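On the Matter of Strata Levies and the Common Hallway

It has been some months since I last wrote on the governance of small residential buildings, and several readers have asked whether the position at Flomside has changed. It has, in part. The owners met in November and resolved to adopt a revised maintenance schedule, with the levy for each lot set at $738 a quarter. I voted in favour and remain of that view, although I recognise that the increase was unwelcome to owners on fixed incomes.

The principal item of expenditure is the ground floor hallway. The boards were last sanded before my purchase, and the finish has worn through along the line most people walk. A quotation of $3,576 was received from Lamside for sanding, staining and two coats of sealer. The rival quotation from Sokeo was lower but excluded the skirting, and I do not regard the two as comparable.
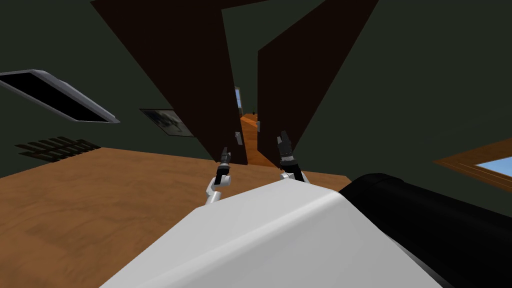 Who pays for a door?

The more difficult question concerns doors. Under our by-laws the outward face of a lot door is common property, while the inward face, together with the lock and any chain, is the responsibility of the owner. This arrangement was presumably considered sensible when it was drafted. In practice it means that a door which has dropped on its hinges belongs to two parties, and each may reasonably refer the matter to the other.

Ansel Dvorak of lot 2 wrote to the managing agent on this point in winter and received a courteous reply which did not address it. His letter proposed that hinges, closers and frames be treated as common property in every instance. I support the proposal and have asked that it be placed on the agenda as a motion with notice, so that absent owners may lodge a proxy.

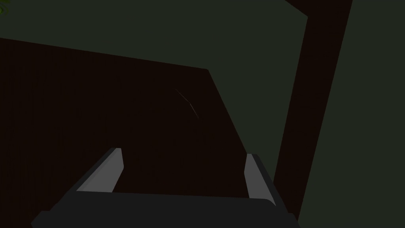 Dark brown, as seen past the gripper.

There is also the colour. The existing by-law refers to "Mbeki brown", a shade which no paint shop in the district has been able to identify. The agent has suggested that the words "or nearest equivalent" be inserted. I would prefer a small painted sample kept with the building's records - a chip of timber in an envelope would suffice - as the nearest equivalent is a matter on which neighbours may differ at length.

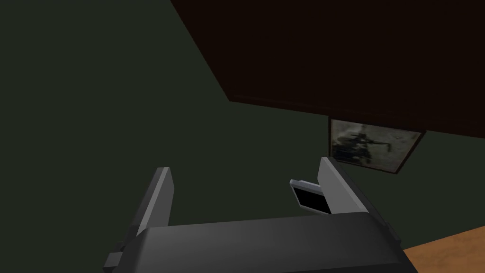 Owners should further note that the notice period for works in the hallway remains unchanged. Noise is permitted from 8 am, and the contractor must leave a clear path to the stairs at the end of each day. At the last works the drop sheets were left bunched by the letterboxes overnight, and I wrote to the agent accordingly.

Comments on the draft motion may be left beneath this post. The revised by-laws run to 65 clauses, and I intend to consider the parking provisions separately.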